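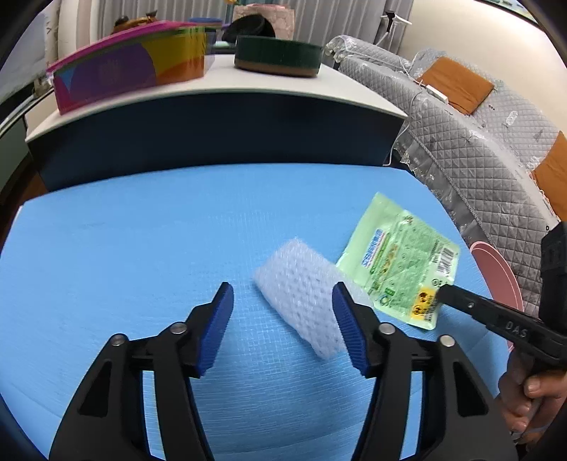 About Hứa

Hứa is a family-run supplier of folded wipes and cloths for homes, clinics, cafes and small kitchens. We buy nonwoven fabric on the roll, cut and fold it, and pack it in flat packets with a printed face. We also sell dry folded pads in boxes to customers who prefer to use their own solution.

The company was started by Thảo Diệp, who had worked in the purchasing office of a hotel laundry and was tired of ordering wipes that came apart after one table. She began by folding cloths by hand in a rented unit and selling them to two restaurants on the same street. Both are still customers. Today 41 people work here, most of them on the folding and packing side.

What we make

The Mestard line is our general wipe. It has a dimpled surface that picks up crumbs and holds liquid, and it is folded into a flat pad so it can be opened one turn at a time. A person cleaning tables can use one face, turn it over, refold it and keep going. Mestard comes in single packets and in boxes of 74.

The Ciltell line is for changing rooms, treatment rooms and anywhere a surface gets wiped between one person and the next. The fabric is heavier and the fold is larger. Ciltell is sold in white only. We tried a blue one for a while, but customers told us they wanted to see the dirt coming off, and on blue they could not.

Gastance is the newest of the three. It is a dry cloth for kitchens, meant to be rinsed and used again for up to 9 washes before it goes in the trash. It has a tighter weave than the other two and feels stiff out of the box. It softens once it has been soaked and wrung out.

How the cloths are folded

Most complaints about wipes are about the fold. If it is too tight, the layers stick together and people pull out two when they wanted one. If it is too loose, the pad shifts in the packet and comes out as a ball. Our standard is a flat rectangle with the cut edges turned inside where the size allows. On smaller cloths the edges stay on the outside and will show a little fuzz. That is normal for this fabric and does not affect use.

Folding is done at long tables with a covering that is changed at the start of each shift. Packets are filled, sealed and checked for a readable barcode before they go into the carton. If a label is crooked but can be scanned, we ship it. If the seal is crooked, we do not.

Packets and labels

We keep one end of our own packets plain so there is somewhere to hold while tearing. The rest is used for directions, contents and the barcode. Customers who order under their own name can send us artwork, and we will return a printed proof before the run. Small changes to wording are free until the proof is signed off.

Film packets are light and take up little room on a shelf, but many local programs will not accept them for recycling. Please check with yours. The cartons are plain brown cardboard and can go in with other cardboard once the tape is off.

Storage and use

Store packets flat, away from heaters and direct sun. Once a packet is open, use the cloth the same day. Do not flush any of our products — this includes the small sizes. Gastance cloths should be hung up between uses and washed apart from towels, which leave lint in the weave.

Orders and samples

We sell by the carton to businesses and by the box to everyone else. Samples are free within the state: tell us what surfaces you clean and we will send a few of whichever line seems closest. Custom sizes take longer, and the folding room is at its busiest in October, so please send fall orders early.

Pickup is at the side door, next to the loading bay. Ring the bell and have your order number ready. Parking in front of the building belongs to the tile shop — please use the spaces along the fence.

Last updated: 8 Sep 2026

Contact Hứa | Orders | Samples | © Hứa. All rights reserved. | Back to top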